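Grandilari Pauses Shipments of Wudus Gripper to Correct a Grip Release Fault

Grandilari announced Monday that it is holding all shipments of its Wudus two-finger gripper while it fixes a fault that can cause the fingers to let go of a part when power dips for a moment. No injuries have been reported, and we are very grateful to the customers who called us so quickly.

The trouble first showed up in April at Drunditz, where a gripper dropped a part during an ordinary shift. Our service team, led by Yi-chun Tu, has since run 600 hold tests and saw the same release 2 times – few enough to miss, but far too many for us to be comfortable with.
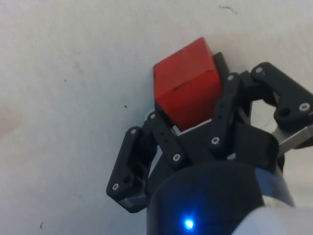 A red cube held between the gripper's fingers.

"Our customers put a great deal of trust in us, and we would much sooner send them a slightly late gripper than one they have to worry about," said Austra Juška, head of product safety.

Around 500 units are affected. Owners are kindly asked to keep people clear of the area under a raised load and to call Shu-fen Chu in customer care, who will gladly arrange a free replacement control board and stay on the line for as long as you need.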